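학생생활팀 제4차 정기회의 회의록

일시: 2023년 1월 17일 화요일, 오후 2시~4시 10분
장소: 스틸빌대학교 네아구관 2층 회의실
주재: 학생생활팀장
참석: 학생생활팀 전원, 기숙사 행정실장, 도서관 열람담당, 국제학생 담당 마니칸단 이옌가르(Manikandan Iyengar), 총학생회 부회장, 대학원 학생대표
불참: 시설팀장(서면 의견 제출), 보건실 담당(출장)
기록: 학생생활팀 주무

1. 전차 회의록 확인

제3차 회의록 초안을 회람하였고, 두 곳을 고쳐 확정함. 동아리방 난방 시간 항목에서 "주말 포함"을 "토요일 오전 포함"으로 바꾸고, 기숙사 세탁실 항목의 담당 부서를 시설팀에서 기숙사 행정실로 바로잡음. 총학생회 부회장은 지난 회의에서 자판기 위치에 관한 발언이 빠졌다고 하였으나, 회의 종료 후에 나온 이야기로 확인되어 싣지 않기로 함. 필요하면 이번 회의 기타 사항에서 다시 다루기로 함.

2. 지난 회의 조치 사항 점검

가. 오타르관 출입문 카드 인식기: 교체 완료. 뒷문 인식기는 부품이 들어오지 않아 기존 기기를 계속 사용 중임. 행정실에서 뒷문에 안내문을 붙였음.

나. 동아리 등록 서류 간소화: 지도교수 확인서를 매 학기 내던 것을 연 1회로 줄이는 안이 처장 결재를 받음. 새 학기부터 적용. 이미 서류를 낸 동아리는 다시 낼 필요 없음.

다. 열람실 좌석 연장: 도서관에서 시험 기간에 한해 연장 횟수를 늘려 운영하였음. 민원은 줄었으나 빈자리에 짐만 두는 경우가 여전하다는 보고가 있었음. 열람담당이 개강 전까지 운영 기준을 다시 정리해 오기로 함.

라. 분실물 보관: 미진행. 보관 장을 둘 곳이 정해지지 않음. 아래 6번 안건과 함께 논의함.

3. 신입생 생활안내 주간 준비

올해 신입생 등록 예정 인원은 입학팀 통보 기준 2403명임. 작년과 같이 단과대학별로 날을 나누어 진행하되, 네아구관 대강당 한 곳만 쓰던 방식은 바꾸기로 함. 작년에는 입장 대기가 길어 첫 순서가 늦게 시작되었고, 뒤 순서인 도서관 이용 안내가 절반 가까이 잘렸다는 의견이 도서관과 총학생회 양쪽에서 나왔음.

논의 결과 전체 안내는 대강당에서, 부서별 안내는 오타르관 공용실과 네아구관 소강의실로 나누어 진행하기로 함. 오타르관 공용실은 좌석이 126석이므로 인문대와 이공대는 반을 나누어 두 차례 입장시킴. 기숙사 행정실장은 공용실이 입사생 식사 동선과 겹치는 시간이 있으니 정오 앞뒤로는 순서를 넣지 말 것을 요청하였고, 그대로 반영함.
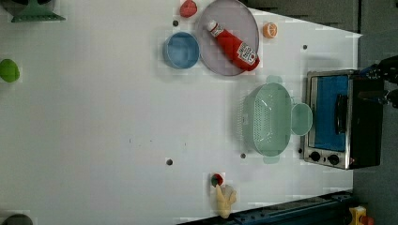
안내 책자는 인쇄본을 줄이고 접수대에서 한 장짜리 요약본만 나누어 주기로 함. 자세한 내용은 학교 누리집에 올림. 대학원 학생대표가 작년 책자에 대학원생 연구실 출입 안내가 빠져 있었다고 하여, 요약본 뒷면에 해당 내용을 넣기로 함. 문안은 대학원 학생대표가 초안을 쓰고 학생생활팀이 다듬음.

안내 도우미는 재학생 가운데서 선발함. 총학생회는 단과대학별로 고르게 뽑아 달라고 하였고, 팀장은 지원자가 적은 단과대학은 인접 단과대학에서 보충할 수밖에 없다고 답함. 도우미 활동은 봉사 시간으로 인정하되, 사전 교육에 빠진 학생은 인정 시간에서 교육 시간을 뺌. 사전 교육 날짜는 선발이 끝난 뒤 따로 공지함.

캠퍼스 견학 경로는 시설팀장의 서면 의견에 따라 중앙계단 구간을 제외함. 계단 난간 보수가 개강 직전에 잡혀 있음. 견학은 정문에서 도서관, 학생회관, 오타르관 순으로 돌고 네아구관에서 마침. 휠체어 이용 학생이 있는 조는 도서관 옆 경사로로 이동함.

4. 국제학생 임시 입사

이옌가르 담당이 보고함. 이번 학기 국제학생 가운데 16명이 정규 입사일보다 먼저 도착할 예정임. 항공편이 이미 확정되어 날짜 조정은 어려움. 작년에는 학교 밖 숙소를 연결해 주었으나 비용과 거리 때문에 불만이 있었음.

기숙사 행정실장은 오타르관 3층을 먼저 열 수 있다고 함. 다만 방역과 침구 반입이 끝나야 하므로 배정표를 늦어도 다음 주 안에 받아야 함. 조기 입사 기간의 기숙사비는 일할 계산함. 식당은 이 기간에 운영하지 않으므로 교직원 식당을 함께 쓰도록 학생처에서 협조 공문을 보냄. 저녁 식사는 제공되지 않음. 3층 공용 주방은 사용할 수 있고, 조리기구 사용 시간은 오후 9시까지로 함.

이옌가르 담당은 도착 첫날 안내 인원이 본인 한 사람뿐이라 공항에서 오는 학생과 학교에서 기다리는 학생을 동시에 맡기 어렵다고 함. 팀에서 주무 한 명을 지원하기로 함. 건강보험 가입 안내와 외국인등록 일정은 작년 자료를 고쳐 영어와 한국어로 함께 배포함.

총학생회 부회장이 재학생 짝꿍 제도를 조기 입사 기간부터 시작할 수 있는지 물음. 짝꿍 학생 대부분이 이 시기에 고향에 있어 전체 시행은 어렵고, 캠퍼스 근처에 사는 학생에게 먼저 의사를 묻기로 함.

5. 시설 예약 시스템 전환

학생회관과 네아구관의 강의실, 연습실 예약을 부셀(Vusell) 시스템으로 옮기는 건임. 현재는 학생회관은 종이 신청서, 네아구관은 전자우편으로 받고 있어 같은 방이 겹쳐 잡히는 일이 있음.

전환 시점을 두고 의견이 갈림. 총학생회는 개강과 함께 바로 시작하기를 바랐고, 학생생활팀은 개강 첫 주에 동아리 모집 행사가 몰려 있어 이 시기에 오류가 나면 수습이 어렵다고 봄. 한 달 동안 두 방식을 함께 쓰자는 안도 나왔으나, 겹치는 예약이 오히려 늘어날 수 있어 채택하지 않음.

결정: 동아리 모집 행사가 끝난 다음 주부터 전환함. 그 전에 접수된 종이 신청과 전자우편 신청은 학생생활팀이 시스템에 대신 입력함. 예약은 동아리 대표와 부대표 계정으로만 가능하고, 개인 연습실은 모든 재학생이 예약할 수 있음. 예약 후 사용하지 않은 경우의 제한은 첫 학기에는 두지 않고 기록만 남긴 뒤 8월에 다시 논의함.

대학원 학생대표는 대학원생 세미나도 같은 방을 쓰는데 동아리에 우선권이 있는지 물음. 우선권은 없고 접수 순서에 따름. 다만 정규 수업과 보강이 있으면 수업이 먼저임. 이 내용을 예약 화면 첫머리에 적기로 함.
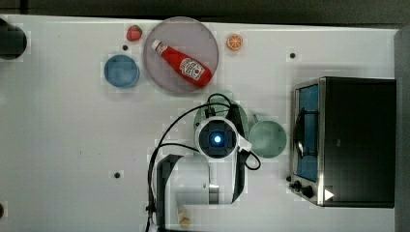 스틸빌대학교 학생처 학생생활팀

6. 분실물 보관 및 학생회관 1층 정리

분실물은 지금 경비실, 도서관, 학생생활팀 세 곳에서 따로 받고 있음. 학생이 세 곳에 모두 전화해야 하는 경우가 많음. 접수는 지금처럼 각자 받되, 매주 금요일 오후에 학생생활팀으로 모으고 목록을 누리집에 올리기로 함. 지갑, 신분증, 전화기는 접수 당일 옮김.

보관 장은 학생회관 1층 게시판 옆에 두는 안이 유력함. 시설팀장 서면 의견으로는 소화전 앞 공간을 확보해야 하므로 폭이 좁은 장만 가능함. 팀 창고에 남은 장이 맞는지 주무가 재어 보고 시설팀에 알림. 보관 기간은 한 학기로 하고, 기간이 지난 물품은 목록을 한 번 더 공고한 뒤 처분함. 음식물과 젖은 우산은 받지 않음. 우산에 대해서는 도서관에서 이견이 있었음. 도서관은 우산 분실이 가장 많으므로 입구 우산꽂이에서 따로 관리하겠다고 하여 그렇게 정리함.

게시판은 기한이 지난 포스터가 많아 개강 전에 한 번 비움. 이후에는 확인 도장이 있는 게시물만 붙이고, 게시 기간은 2주로 함. 총학생회 게시판은 총학생회가 관리함.

7. 기타 사항

가. 자판기: 총학생회에서 오타르관 1층 자판기를 현관 안쪽으로 옮겨 달라는 입사생 의견을 전함. 밤에 소음이 있다는 1층 거주 학생들의 의견도 있음. 기숙사 행정실에서 업체에 이전 가능 여부를 묻고 다음 회의에서 보고함.

나. 교내 셔틀: 방학 중 단축 운행은 개강 전 주 금요일에 끝남. 신입생 생활안내 주간에는 아침 첫차를 한 대 더 넣어 달라고 총무팀에 요청함.

다. 상담실 안내: 상담 신청 대기가 길다는 의견이 있었음. 상담실은 참석 대상이 아니어서 의견만 전달하고, 다음 회의에 상담실 담당을 초청함.

라. 동아리 물품비: 영수증 제출 마감 뒤에 들어온 신청이 두 건 있음. 이번에 한해 받되 다음 학기부터는 받지 않기로 함. 마감일을 등록 안내문에 굵은 글씨로 표시함.

8. 조치 사항

- 생활안내 주간 시간표 수정본 작성: 학생생활팀 주무
- 요약본 대학원 문안 초안: 대학원 학생대표
- 오타르관 3층 배정표 제출: 이옌가르 담당
- 교직원 식당 협조 공문: 학생처
- 열람실 좌석 연장 기준안: 도서관 열람담당
- 예약 화면 안내 문구: 학생생활팀
- 보관 장 크기 확인: 학생생활팀 주무
- 자판기 이전 문의: 기숙사 행정실
- 상담실 담당 초청: 학생생활팀장

9. 다음 회의

개강 전 마지막 주에 같은 장소에서 열기로 함. 날짜는 시설팀장 일정을 확인한 뒤 전자우편으로 알림. 안건은 회의 사흘 전까지 주무에게 보낼 것. 이번 회의록에 대한 수정 의견도 같은 방법으로 받음.

오후 4시 10분 폐회.

문의: 학생생활팀 (네아구관 1층) | 개인정보처리방침 | Copyright © 스틸빌대학교. All rights reserved. | 맨 위로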